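A favor da mesa quase vazia

Durante anos pus a mesa como a minha mãe a punha: toalha inteira, prato raso, prato fundo, guardanapo dobrado, cesto do pão, galheteiro e uma jarra no meio que obrigava toda a gente a inclinar a cabeça para falar. Deixei de o fazer em janeiro. Hoje uso uma base grossa de feltro sobre o tampo e pouco mais, e não tenciono voltar atrás.
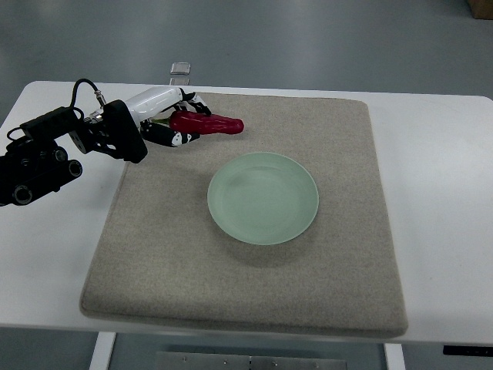
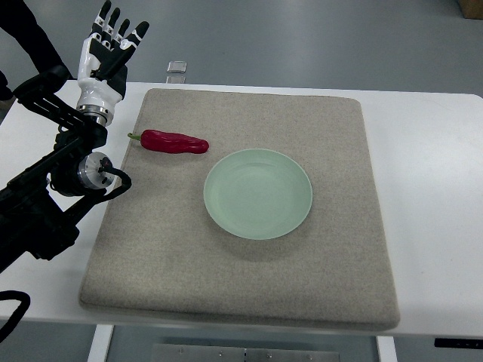
O feltro bege sobre o tampo branco, nas duas fotografias.

A toalha tem defensores sérios. Carmela Cattaneo, que escreve comigo nestas páginas e discorda de mim em quase tudo o que se passa dentro de casa, sustenta que uma mesa sem toalha é uma bancada. Diz que a toalha avisa as pessoas de que vão ser recebidas. Percebo o argumento e até concordo com metade dele. Uma mesa tem de mostrar que alguém pensou em quem se vai sentar. Discordo é da quantidade de pano necessária para isso.

A toalha de linho que herdei mede-se em trabalho. Tem de ser lavada depois de cada jantar, passada ainda húmida, guardada enrolada para não marcar os vincos. Uma nódoa de azeite arruma-a durante dias. O resultado é conhecido em muitas casas: a toalha boa fica na gaveta, sai no Natal, e no resto do ano come-se em cima de um oleado. Se um objeto é tão bonito que só serve duas vezes por ano, a mesa dos outros dias fica entregue ao que calhar.

O feltro resolve uma parte disto. É espesso, abafa o barulho da loiça, protege o tampo de riscos e não precisa de ferro. Sacode-se, escova-se e fica pronto. Comprei o meu na Estima, uma loja pequena que vende têxteis ao corte, e paguei menos do que pagaria por uma toalha decente. O senhor que me atendeu avisou-me de duas coisas: que o feltro ganha cotão e que o molho de tomate é um problema. Tinha razão nas duas. O cotão sai com uma escova de roupa. O molho de tomate exige água fria, sabão neutro e alguma resignação.

Há também a questão do prato. Troquei o serviço antigo por pratos baixos, de rebordo levantado, num verde pálido que nunca teria escolhido há dez anos. O serviço antigo era branco com um filete dourado, não podia ir à máquina nem ao micro-ondas, e cada peça partida era uma pequena tragédia porque já não se fabrica. Os verdes compram-se à unidade. Quando um se parte, compra-se outro. Parece-me uma qualidade enorme num prato e quase nunca a vejo mencionada quando se fala de loiça.

A cor faz mais do que eu esperava. Sobre um fundo neutro, qualquer legume ganha importância. Um pimento vermelho inteiro, mesmo de brincar, chega para animar uma mesa clara, e digo-o com conhecimento de causa, porque em minha casa os legumes de brincar andam pela cozinha desde que a minha neta aprendeu a andar. Ela põe a mesa com eles antes de nós pormos a nossa. Serve pimento a toda a gente e fica ofendida quando alguém não come.

Aprendi alguma coisa com essas refeições. Uma criança que brinca às casinhas põe primeiro a comida e o prato, e só depois se lembra do resto, se se lembrar. Nós fazemos ao contrário. Começamos pela toalha, passamos aos talheres, discutimos os copos, e quando a comida chega já não há onde pousar a travessa. Acaba sempre alguém de pé com uma assadeira quente nas mãos enquanto se afasta a jarra.

Nazareno Marras, que teve um restaurante com 5 mesas e o fechou por cansaço, contou-me que a discussão mais frequente com os empregados era sobre o espaço livre. Ele queria que sobrasse mesa em volta de cada prato. Os empregados queriam encher, porque uma mesa cheia parece generosa. O catálogo da Stoltivano, que ainda recebo pelo correio, está do lado dos empregados: na última edição, uma mesa para duas pessoas aparece com marcadores, argolas de guardanapo, velas de três alturas e um centro em cerâmica que custa 273 euros. Não consegui perceber onde caberia uma terrina.

Dir-me-ão que isto é gosto, e que os gostos não se discutem. Discutem-se todos os dias, e ainda bem. O que me incomoda na mesa cheia é o dinheiro e o tempo que pede a quem recebe. Conheço pessoas que deixaram de convidar amigos porque acham que não têm mesa para isso. Têm mesa, têm pratos e cozinham bem. Falta-lhes o serviço completo, ou a toalha do tamanho certo, ou cadeiras iguais. Um serviço de jantar da linha Testa, com tudo incluído, anda nos 625 euros. Com esse valor janta-se muitas vezes com muita gente.

A Carmela responde que simplificar também pode ser uma forma de preguiça, e aí dou-lhe razão. Há mesas despidas que são apenas mesas abandonadas: correio num canto, o carregador do telemóvel, migalhas do pequeno-almoço. Tirar coisas só resulta se o que fica estiver limpo e no lugar. O tampo tem de ser passado com um pano antes de se estender a base. A base tem de ficar direita. O prato deve estar inteiro, sem lascas. Isto demora poucos minutos e faz diferença – mais, creio eu, do que as argolas de guardanapo.

Mantenho exceções. Para uma feijoada, com gente dos dois lados a servir-se da mesma panela, ponho a toalha velha de algodão e não quero saber do feltro. Em casamentos e batizados cada família faz como sempre fez, e está bem assim. A toalha de linho continua na gaveta, enrolada, e já prometi que fica para quem a quiser passar a ferro.

Para os outros dias do ano, o que defendo é que se ponha na mesa o que se vai usar. Se a sopa não está prevista, o prato fundo fica no armário. Se ninguém bebe vinho, basta um copo. A jarra pode ir para o aparador, onde se vê melhor e não tapa a cara de quem está em frente.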